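Fold the napkin before anything else

Most guides to laying a table begin with the plate and treat the cloth as decoration. I think the order is wrong. A plate can be shifted at any time, but a napkin folded in the last minute is folded badly, and the error carries over to the cutlery beside it. At Arboleda, where I laid 168 covers a night, we did linen at four in the afternoon.

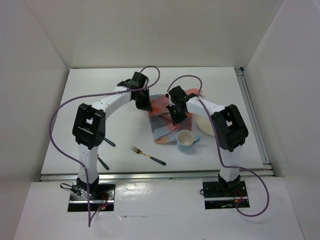
Linen has a memory, and a crease pressed in the wrong place stays until the next wash. On a small setting the effect is worse. With a folded cloth on a plain white tabletop, the fold is what the guest reads first. I would give it 30 seconds and the cutlery six.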